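The Coltgate Closet Opens Its Doors

On the first cold morning in December, the line outside the Coltgate Closet reached all the way to the bakery, and people were chatting like old neighbors — which, in Murmont, most of them are. The nonprofit lends furniture free to families moving out of shelters, for as long as they need it.
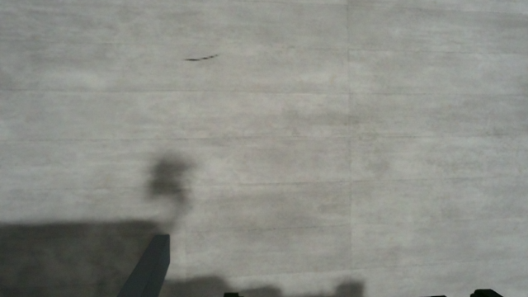 One mother from the Ouellet Street apartments said she had slept on couch cushions for 15 nights before the Closet brought her 2 real beds, and she still gets a little teary telling it. Over 30 households have borrowed so far, and the waiting list keeps growing, bless it.

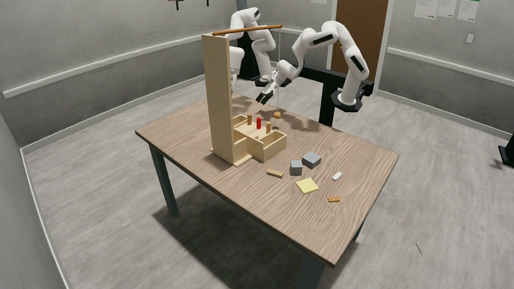

How to Pitch In

Drop off sturdy chairs and lamps at the Pelititz warehouse until 3 p.m.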